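Pre-Event Safety Inspection: Console Stations, Celtcombe Football Game Tournament
Venue: Prata Hall, ground floor
Inspection day: Thursday
Result codes: P = pass, C = pass with comment, F = fail, N/A = not applicable

Scope
Covers player stations, spectator seating, power distribution, network cabling and display mounts. Catering and the parking lot are on separate sheets. Items marked F must be cleared before doors open.

1. Power distribution

1.1 Each station row on its own circuit: P
1.2 Power strips not chained together: F
Comment: Row 3 had a second strip plugged into the first, feeding the two end consoles and a phone charger. Second strip removed. End consoles need a feed from the wall outlet behind the bracket board. Recheck required.
1.3 Strips off the floor and away from foot traffic: P
1.4 Console vents clear on all sides: C
Comment: Several consoles were pushed flush against the monitor base. Moved forward. Players tend to push them back when they set down controllers, so station staff should check between matches.
1.5 Damaged plugs or exposed wire: P
1.6 Breaker panel accessible and labeled: C
Comment: Labels are handwritten and two are faded. Readable with a flashlight. Replace before the next event.

2. Displays and mounts

2.1 Monitors secured to tables: P
2.2 Main screen truss bolts tightened and marked: P
2.3 Safety cable fitted to every overhead item: C
Comment: Fitted throughout. One cable on the left side of the main screen has too much slack and should be shortened one link.
2.4 Nothing hung over player seating without sign-off: P 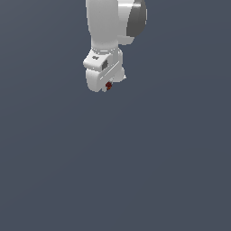
2.5 Main screen brightness set for the room: P
Comment: Set at the level used for the Hemus qualifier. Flash warning slide is loaded ahead of the stadium intro sequence and must not be skipped.
2.6 Rear of main screen closed to the public: F
Comment: Barrier missing on the stage-right side. The gap is wide enough to walk through. Barrier to be brought over from the loading door.

3. Cabling

3.1 Floor cables covered with ramps at every crossing: C
Comment: All crossings covered. The ramp at the center aisle slides when stepped on at the edge. Tape both long sides.
3.2 Network cables strain-relieved at the switch: P
3.3 Controller cables not crossing between stations: P
3.4 Wireless controllers charged and charging cables stowed: P
3.5 Spare cables stored in closed bins: C
Comment: Bins present, lids left off. Lids refitted during inspection.

4. Seating and exits

4.1 Posted occupancy visible at main entrance: P
Comment: Posted limit is 1,000. Tickets issued: 678. Competitors and staff are counted separately and do not bring the total near the limit.
4.2 Chair rows linked: C
Comment: Front rows linked. Back row uses a different chair type with no link fitting. Remove the back row or strap the chairs in pairs.
4.3 Aisles clear to full width: P
4.4 Exit doors open from inside without a key: P
4.5 Exit signs lit with house lights down: F
Comment: Sign over the east exit went dark when the house lights were dimmed. Sign appears to be wired to the dimmed circuit. Do not dim past half until corrected.
4.6 Wheelchair spaces marked and level: P
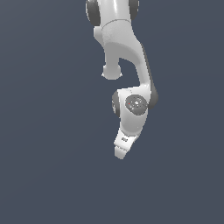
White arm with dark gray joint caps, plain blue-gray background.

5. Player stations

5.1 Chairs stable, casters locked or removed: C
Comment: One chair at the commentary desk rocks. Tagged and set aside. Spare is in the Skumudness storage cage.
5.2 Headset volume limiter on: P
5.3 Tables rated for the load: P
5.4 Drinks in lidded containers only: C
Comment: Rule is on the player sheet but not posted at the stations. Post one notice per row.
5.5 Controllers wiped down and tagged: P
5.6 Break schedule posted: P
Comment: Break of 12 minutes after each group round. Clock starts when the final score screen clears.

6. Fire and first aid

6.1 Extinguishers in date and unobstructed: P
6.2 Extinguisher type suitable for electrical equipment: P
6.3 First aid kit sealed and stocked: C
Comment: Seal intact, cold packs low. Add one box.
6.4 Radio check with front desk: P

Open items: 1.2, 2.6, 4.5
Reinspection at 4 p.m. the same day. Record the new result beside the original code and leave the original legible. Keep the signed copy at the front desk until teardown is complete.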